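Week 4 handout - Attic and roof ventilation

Last time we got as far as soffit vents, so I'll pick it up from there. The old rule is one square foot of vent for every 300 square feet of attic floor, split evenly between low and high. I've seen so many houses with great ridge vents and soffits stuffed solid with insulation! Air can't leave up top if it can't get in down low - put baffles in before you blow anything.

Bath fans go outside, please, through the roof or a gable wall. Flex duct under 30 inches of snow is another story (we'll get to it in October).
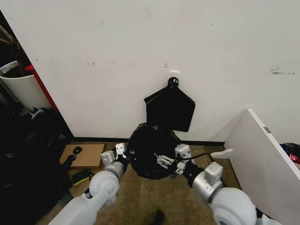

Tadeusz Sikora asked whether a powered attic fan would fix a weak ridge vent, and I said seal the ceiling first or it'll pull your cooled air right up.

Read the Clerdale house notes, page 11, and bring your vent math.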